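# Mekthorpe Motor Rewind and Overhaul Service

When a motor stops on you, it generally picks the worst possible week to do it, and we've built this service for people in exactly that spot. The Mekthorpe rewind covers three-phase and single-phase motors from small fan units up to the big old things that run a sawmill, and we're happy to look at generators and pump motors too (do ring first if it's a submersible, as we'll want to know how deep it has been sitting and for how long).

Every job starts with a strip-down and a written report. You'll get the insulation readings, the bearing condition and a price before we cut out a single coil, and if we think you'd be better off with a new motor we'll tell you so and charge only the inspection fee. Plenty of our customers from out Ciltley way have taken that advice and come back to us with the next one, which we've always thought was rather nice of them.

## What the standard overhaul includes

- Full strip, clean and oven dry
- Stator rewind in Class H copper wire, colour-tagged leads
- New bearings and seals, both ends
- Rotor balance and shaft check
- Varnish dip and bake
- Test run, with the results sheet taped inside the terminal cover

Inspection is $694 and comes off the bill if you go ahead. A standard overhaul on a frame you can lift with two people is $2537. The bearing-and-balance service, without the rewind, is $1393. Freight is extra, though Danica Zupan in our front office is very good at finding you a spot on a truck that's coming this way anyhow.

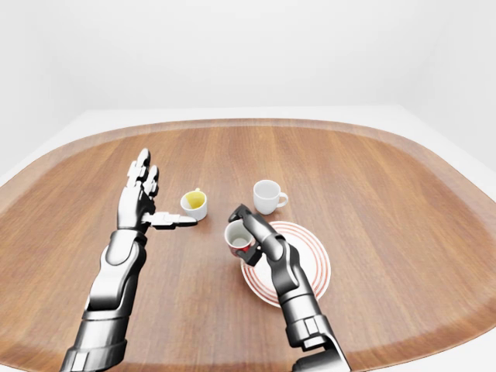 Bonifacio Rivas wrote to us in March to say that the report was the part he'd valued most, that he had never before been told in plain words why a winding had failed, and that he only wished we'd used a bigger font. We have since made the font bigger. He also asked whether we could keep his old bearings for him to look at – we can, and we'll do the same for anyone who ticks the box on the job card.

## Turnaround

Allow seven working days from the time you approve the price. Odd frame sizes can take longer while we wait on wire or a special bearing, and Baltasar Casado, our workshop supervisor, will call you himself if that's the case. Rush work is possible most weeks outside harvest.

## Sending your motor

Please drain any oil, leave the nameplate on (even if you can't read it, we often can), and tie a label to the lifting eye with your name and phone number. A quick sketch of how the leads were connected is a wonderful help. Pallets can go to the Zutley depot or straight to our roller door, where somebody will be about until half past four.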